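Ollano two-arm cell: progress report on set-up and maintenance
Prepared by Ovidiu Pîrvu for Kristine Policarpio, Fendance programme office
Jun 29, 2021

Dear Kristine,

Please find below the report on the second period of the grant. It covers the cell at our Skorkillow workshop only. The report on the spare parts budget is written by Lăcrămioara Filip and you will receive it separately, with the invoices.

1. State of the cell

The cell is in daily use again. In March we had to stop it for repair of the right shoulder joint, as I wrote to you at that time. The joint was opened, the bearing was changed and the arm was put back on the rail. After this we made the full calibration of both arms two times, because the first result for the right arm did not satisfy us. The second result was inside the limit and we have kept it.

After the repair the cell has run 4000 cycles. One cycle means that both arms leave the rest position, take hold of the garment, make one movement with it and go back. Pylyp Mykhailiuk reads the counter each evening and writes it in the maintenance book. I have compared the book with the controller log and they agree.

We had 28 stops in the same period. Most of them were short and were solved by the operator with a restart. The longer ones had three causes, and I describe them in section 2 because you asked for this in your last letter.

2. Causes of the longer stops

The first cause was the gripper cables. In the original mounting the cable was tied close to the arm with plastic ties. When the wrist turned to its limit the cable was pulled, and after some weeks the connector began to lose contact. The fault came and went, so it took us a long time to find it. Pylyp found it at the end by moving the wrist slowly by hand with the meter connected. We changed both connectors and we removed the ties near the wrist, so that the cable can now make a free loop. The loop looks less tidy, but we have had no contact fault since this change.

The second cause was the collision limit. It was set very low by the supplier, Wallner, and this was correct for hard parts. With thick clothing the two grippers must work close together, and the resistance of the cloth alone was enough to stop the arms. Sânziana Ene raised the limit in small steps and tested each step with a soft block between the fingers. The new value is written on the card inside the control cupboard. Please note that it is valid only for soft goods. If the cell is used for other objects the old value must be put back first.

The third cause was dust from textiles. It collects in the joint housings of the grippers and on the finger pads. When the pads are dusty the cloth slides out. We now clean the pads at the beginning of each shift with a dry brush and then with a cloth and alcohol.
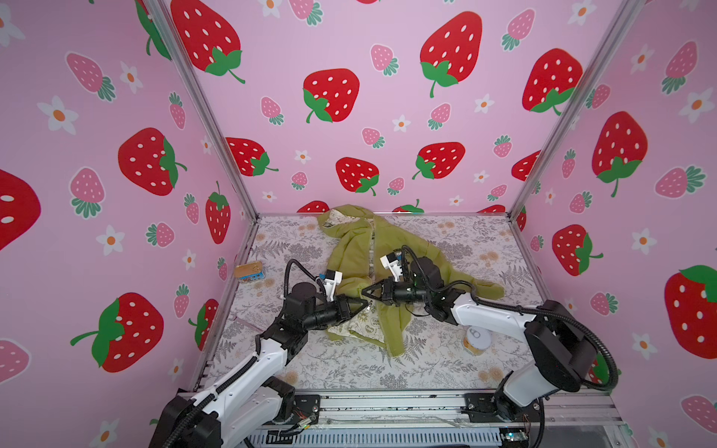
Changing the surroundings of the arms was the part of the plan which I expected to be easy, and it took more hours than the connectors. The panels must be flat, otherwise the corner of a panel can come forward and the arm may touch it. We fix them to the back and side walls, between the aluminium posts, and we press them from the middle to the edge. The strawberry wallpaper is a good one for this work, as the paper is stiff and a badly joined seam is easy to notice in such a large pattern. The floor is more difficult. It is a fabric, like the white one with the grey ferns, and the fabric moves together with the garment when a gripper pulls from the side. We have put an anti-slip mat under it and we stretch it again after every change of garment. The green hooded jacket is the heaviest item on our list and it is the one we use to check if the floor holds. Small objects like the tin and the jar must also be put in place before the start, and the operator marks their positions on the sheet.

3. Routine maintenance

The routine is now divided as follows.

Each shift: clean the finger pads, look at both cable loops in the rest position, check the status light of the module on the front rail, test the emergency stop.

Each week: tighten the base screws of both arms on the rail, blow out the vents below the rail, make a copy of the controller settings.

Each month: check the play in all joints, repeat the short calibration, examine the connectors with a magnifying glass.

The weekly work needs 2 hours for one person when the cell is already cold. We do it before the first shift. In the beginning we did it after the last shift and it was often left for the next day, which I did not like.

4. What is not finished

The wiring on the front rail is still open. We had planned a cover along the whole rail, but the first sample from the metal workshop was too high and it limited the lowest position of the elbows. A lower cover has been drawn and I expect the sample in the next period. Until then the operators are instructed not to put tools on the rail.

The maintenance manual exists as a draft of four chapters. The chapter about the grippers is complete. The chapter about calibration must be written again, because the procedure has changed after the repair. Sânziana has started with it, but she was needed for the tests of the collision limit and the work is behind the plan by several weeks. I should have foreseen this and I take it on myself.

We have also no solution yet for the finger pads. The present material becomes smooth too early, and cleaning helps only for a part of the pad's life. Wallner has offered a softer type. We have one pair for trial and it is mounted on our test bench, not on the cell. I will not change the pads on the cell before the bench result is known, as it would make the comparison of the stops unclear.

5. Requests to the programme office

We ask for your agreement to the following points.

To move the money which was planned for a second calibration tool to the purchase of spare gripper cables. One tool has shown to be enough. For the cables we have at the moment only one in reserve, and the delivery is slow.

To move the date of the finished manual to the end of the next period.

To permit that Pylyp attends the two-day service training at Wallner. The cost is inside the travel budget, so no additional money is required. At present he and I are the only persons who may open the joints, and when one of us is on leave the cell depends on the other.

If you wish to visit the cell, mornings are better than afternoons, and please inform Lăcrămioara some days before so that she can prepare the safety paper for you.

With kind regards,
Ovidiu Pîrvu
Ollano, Skorkillow workshop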